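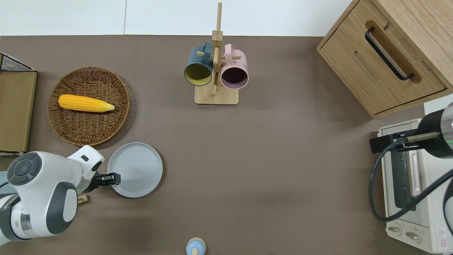
Small Counter, Shared Kitchen: final report
Unit 3, Home and Interior Project, Cukbridge
Tutor: Czesław Domański
Handed in 30 April 2020

What I was trying to find out is whether a short counter can hold everyday kitchen stuff and still leave a place to make food. The kitchens in Inskip Hall have 141 cm of counter between the sink and the wall. That's it. Toaster oven goes on there, mugs go on there, plates end up on there, and then people butter toast on top of the fridge. So the project is a layout, plus a short guide for whoever moves in next. The main pieces in my layout are the ones I'd want in any shared kitchen: a mug tree, a woven tray, a toaster oven, plates. With the mug tree at the back, mugs hang off the pegs and the only thing touching the table is the base, and you can still pick out the pink mug from the dark teal one without moving anything. That was more or less the starting idea for the whole report.

Background

I read the Merholm planning booklet first, it's for full size kitchens so most of it didn't fit. They want 70 cm of clear counter for food prep. We would have to lose half the counter to get that. I kept 70 as the target anyway because Mr. Domański said to pick one number and stick to it. Drawings were done in Praltura, flat plan only. I tried the 3D view in February and lost a file, didn't go back.

Budget was $750 for the whole kitchen group. I only used a small part of it, the shelf people had the rest.

Method

Made a list of what stays out all the time and what only comes out for meals. Then sorted it by how it takes up space:

Things that can't move: toaster oven. Needs to be near the socket and needs room for the door to come down or swing, depending on the model.
Things that can go up: mugs.
Things that can be grouped: fruit, vegetables, bread, anything small and loose.
Things that should go away but don't: plates.

Then I drew the layouts and asked people in my hallway to use each one and complain. They did complain.

Layout A, everything along the wall

Looks the neatest on paper. Oven at one end, mug tree next, tray at the other end. Problem was people reached over the tray to get a mug, and the front strip was long but thin so a cutting board hung over the edge. Rejected.

Layout B, oven in the corner and the rest close to it

Better. All the clear space is in one piece. But the mug tree was right next to the oven door, and handles stick out further than you think when you measure only the base. I measured only the base. Had to redo the plan after that, lost most of an evening.

Layout C, tray and tree together, oven on its own

This is the one I'm recommending. Oven in the corner by itself with a gap for the door. Mug tree and tray share the other end. Plates get put down in the middle while you are cooking and go back in the cabinet after.

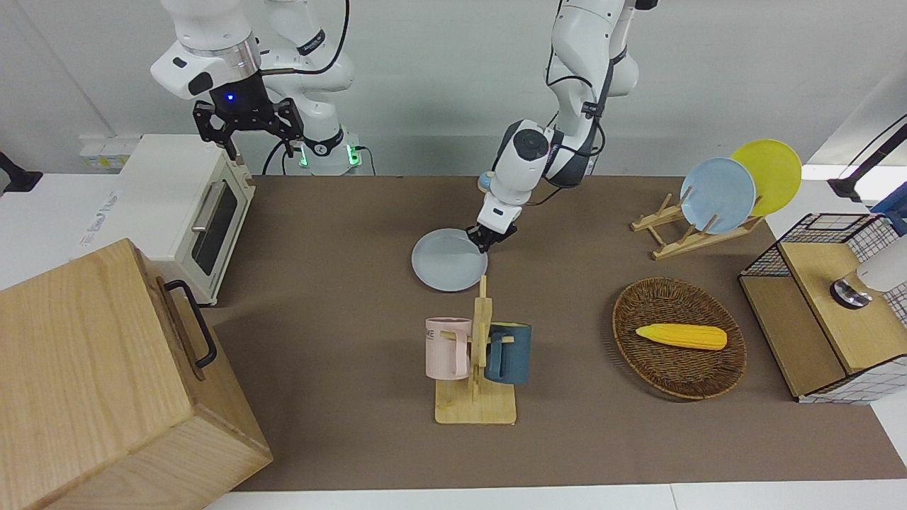
The middle is the part people argued about. If you leave it open then it fills up, that is what counters do. My answer is that the tray has an edge and the counter doesn't. Loose items go in the tray, if the tray is full somebody has to eat something. One person said this was bossy. Maybe, but it's in the guide.

Choosing the pieces

Mug tree. I picked a plain one with a flat rectangular base because it lines up with the wall. A round base wastes the corner. Short pegs are OK for normal handles, less good for big soup mugs, which I put in the cabinet on the plan.

Tray. Round and woven. Shape is not perfect for a tight counter, a square one would use the space better. But the raised rim stops things rolling and it's light enough to carry to the table with stuff in it. I also like how it looks next to the light wood and I think that counts in a interior project.

Oven. Cream, rounded corners. I'd have taken any color. Check the handle and where the knobs are before you decide which side gets the gap.

Results

Layout C gets 70 cm clear if the plates are put away and 3 cm less than Layout B if you leave the gap I drew for the oven door. People prefered C anyway. Main reason given was they could find a mug while half asleep. Nobody mentioned the drawings.

What I would change

Should of measured handles at the start.
Try a square tray.
Put a hook on the wall for the oven mitt, it never had a place in any of the plans.
Ask the people who don't cook, I only asked the ones who do.

Guide for the kitchen door is in the appendix, one page, big type. Praltura files are in the group folder under Layouts, use the C one, the one called C_final is the old version.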